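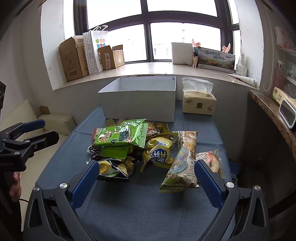
*Snack packets, the open white box and both hand-held grippers, the near one's jaws wide.*

# Nosonon snack packing set

Hi! I'm Lensa Chala, and this is the data from our term project in the Brarkirness robotics club. We wanted a robot arm to learn a small, fiddly household job, so we picked tidying a heap of snack packets into a box. You hold one gripper in each hand, do the job yourself, and the wrist cameras record it. I thought it would be the easy part of the project. My forearms disagree.

Last updated 28 February 2023.

## What's in the folder

- `clips/` – 2285 short recordings, one pick per clip
- `labels/` – a text file for each clip (which hand, which colour of packet, picked or dropped)
- `first_batch/` – the 1000 clips we made in October, kept apart because Remzi changed the finger spacing afterwards
- `scripts/` – the loader and a little viewer Aba Acheampong wrote, which is honestly nicer than the one I was using before

If you only want to poke around, start with the viewer. Run `python scripts/view.py` and hold the right arrow key.

## The job

Every session starts with the packets in a pile in front of the box. The right hand picks, the left hand steadies the pile or shoves things aside, and you swap if a packet is on the wrong side. Shiny packets are the worst! The jaws close, the foil bunches up and the whole thing squirts out sideways. We kept those clips in, labelled `dropped`, and I'd ask you not to filter them out on your first training run.

We never lay the packets out neatly. Abdul-Rahman tried it for one afternoon and the policy trained on those clips fell to bits the moment two packets overlapped, so now we just tip them out and leave them how they land – green ones over black ones, long ones poking out at odd angles, whatever happens.

The tissue pack beside the box is never a target. If your model goes for it, that's a miss.
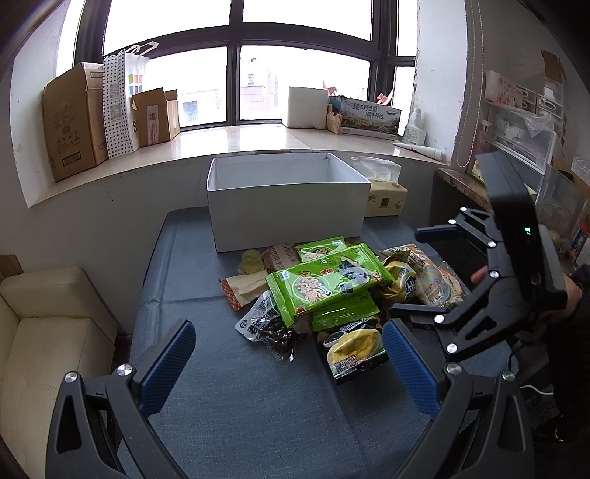

## Labels

Colours are the main colour you'd call the packet from across the room. We argued for ages over the beige ones, and in the end everything tan, cream or kraft-paper coloured went in as `beige`. Clear wrappers are `clear`, even when you can see what's inside.

Nkrumah Frimpong and I each labelled half, then swapped and checked. Where we couldn't agree the clip is marked `unsure`.

## Known problems

- The window behind the table blows out to white on bright days. Don't trust the colours in the far background.
- 3 clips have no sound track. Doesn't matter for training, but the viewer grumbles.
- 7 clips have left and right swapped in the label file. They're listed in `labels/swapped.txt` and I'll fix them when exams are over.
- The cable wanders into view now and then. We left it.

## Using it

Go for your life for classwork and club projects. Please credit the Nosonon group, and if you find a wrong label, open an issue with the clip name in the title. Remzi Taşdemir looks after the gripper drawings, so questions about the fingers should go to him.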